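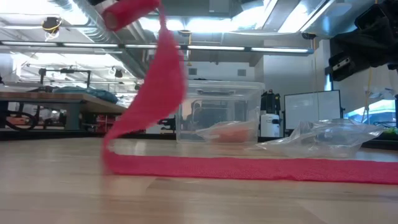 Visit to Skollow, Larberg
Posted Jul 2, 2023 by Elsa Solheim

Our weaving and knitting circle made its summer trip to Larberg, to the open day of the band maker Skollow. We were 13 persons in two cars and one small bus. I had promised to write the report this year, and I ask the reader to excuse that it has become long. I took many notes and I did not want to throw them away.

Skollow makes narrow fabric. With narrow fabric they mean everything that is sold as a strip and not as a cloth: knitted bands, mesh bands, edging, ties for curtains, the soft band which goes around the waist of children's trousers. Most of us have bought their bands without knowing it, under the name Kuko. The name Skollow is only on the cartons.

The house is an old dairy beside the river. The machines stand on the ground floor, the dyeing is in a low building across the yard, and upstairs are the office and the room where the bands are looked over, measured and packed. We were received by Gunvor Fjeld, who leads the daily work, and she gave us coffee and a very good cake with cardamom. After the coffee we were divided in two groups. My group began downstairs.

The knitting floor

It was loud. We were given ear protection and could not ask questions while the machines were running, so Alvar Engebretsen explained everything first in the corridor and then we went in and looked. I found this a good method. He told us that a knitted band is made on a small machine with few needles, and that the same machine can make an open mesh or a closed band depending on how the needles are set. The oldest machine was bought in February many years ago, in so deep snow that it had to stand one week in the yard under a tarpaulin before they could get it through the door. It has run since then. A new machine is faster, but Alvar said that the old one makes the best edge.

The edge was a word we heard the whole day. When a band is good, the edge runs straight when you lay it down. When the tension is wrong on one side, the band begins to curve like a banana, and no iron can help it. Alvar had kept a few such bands and let us pull them through our fingers. I could feel the fault before I could see it.

From the machine the band falls into a deep carton. One full carton holds 2000 meters. It is not rolled at this stage, it only lies there in folds, and it should rest. I asked how long, and the answer was "until tomorrow, and better until the day after."

Across the yard

The dye house we saw only from the door, as the floor was being washed. There is a board on the wall with samples of all the colors they have at the moment. There are 91, and each one is a short piece of band with a paper ticket. The reds were a whole row. One of them has the name Bunting, which I liked, and Gunvor explained that it was mixed the first time for a customer who sewed flags for garden parties. It is a red which goes toward pink. In the yard it looked nearly like raspberry, and under the lamps upstairs it was softer. Two ladies in our group had a friendly disagreement if it should be called red or pink, and it lasted until the bus.

Upstairs, at the tables

For me the best part was the upper floor. I had expected some kind of counter with a machine that winds and cuts, and they have this also, but much is still done on ordinary tables with light wooden tops. Sigrun Dahlgren was our guide here. She has a quiet way of speaking and everybody moved closer to hear.

She showed us how a band is looked over. It is laid flat along the table, with the long edge toward her, and she follows it with the flat hand. On a band with a fine dotted weave a fault is difficult to find with the eyes only, for the dots play tricks when you look a long time. With the hand you notice a thick place or a dropped stitch at once. She closed her eyes for some meters to show us, and stopped exactly at a small knot. We clapped.

Then the band must be lifted. I did not know that this is a skill. If you pull a knitted band along the table, it becomes longer and narrower, and the measure you took is no more true. Sigrun takes the end, folds it one time over itself so that it has something to hold in, and raises it straight up. The band follows in a big loop and turns around itself in the air. This turning does no harm. It is only when the band hangs a long time by its own weight that it stretches. We were allowed to try with a spare length. My own loop fell over to the side and landed on my neighbor's arm, but at the third time it went well.

The measuring is done with the band lying down and relaxed. Sigrun strokes it once from the middle outward, waits a little, and then reads the number. A piece that is measured immediately after handling can be several centimeters too short the next morning, and the customer will write a letter. She told us she has a folder with such letters from the time before she started. Nobody has added to it lately, she said, and knocked on the table.

About packing

The finished bands go into clear plastic bags. Several of us asked about the plastic, and the question was taken seriously. Gunvor said they tried paper bags for one season. The paper took dust from the cutting, and light bands came out with a gray line where the paper was folded. Also the people in the shops opened every bag to see the color and did not close it again. So they went back to clear bags, but now they are thicker and are used again inside the house as long as they hold. A bag which has been used many times becomes wrinkled and difficult to see through, and then it is kept for offcuts.

Small things, such as samples and the ends of a color that will not be made any more, are kept in clear storage bins with a lid. I asked why not in drawers. Sigrun answered that a thing in a drawer does not exist. I wrote this down and it now hangs over my own yarn cupboard, where I must admit that I have eleven drawers.

We also learned how to roll a band for keeping at home. I repeat it here for those who could not come:

Lay the band flat on a clean table and let it rest a while.
Fold the end over, the width of two fingers.
Roll from this fold, with the table carrying the weight, and do not pull.
Do not use a pin. A strip of paper around the roll is better.
Write the length and the month on the paper.

I have always rolled mine around a piece of cardboard and pulled well so that it should be firm. Apparently this is the worst thing one can do.

Questions at the end

Before we left there was time for questions at the long table. Bendik Sundqvist from our circle, who sews sails and covers, wanted to know if the mesh band can stand salt water. Alvar said that the cotton ones cannot, and that the synthetic ones can but will lose color in the sun. Bendik bought a roll anyway, and will hang pieces of it on his boat until autumn and report to us.

Another question was if one can order a color of one's own. It is possible, but the smallest dye bath is quite large for private persons. Gunvor suggested that we order together as a circle. I will take this up at our next meeting. Please think of a color before that, and please think of only one.

The little shop sells remainders by weight. I bought 1396 grams according to the receipt, mostly edging in gray and blue, and one length of Bunting for which I have no plan at all. The prices were fair. They take cards, but the terminal is slow and it is wise to have some cash.

For those who want to travel by themselves: the parking is behind the building, not in front, where the trucks turn. The stairs to the upper floor are steep and have a railing only on the left side. There is a goods lift which visitors may use if they say so when they arrive. The café by the bridge in Larberg closes early, so eat first.

On behalf of the whole circle I thank Gunvor, Alvar and Sigrun for the patience and for the cake. The recipe has been promised to me by mail, and I will send it around when it comes.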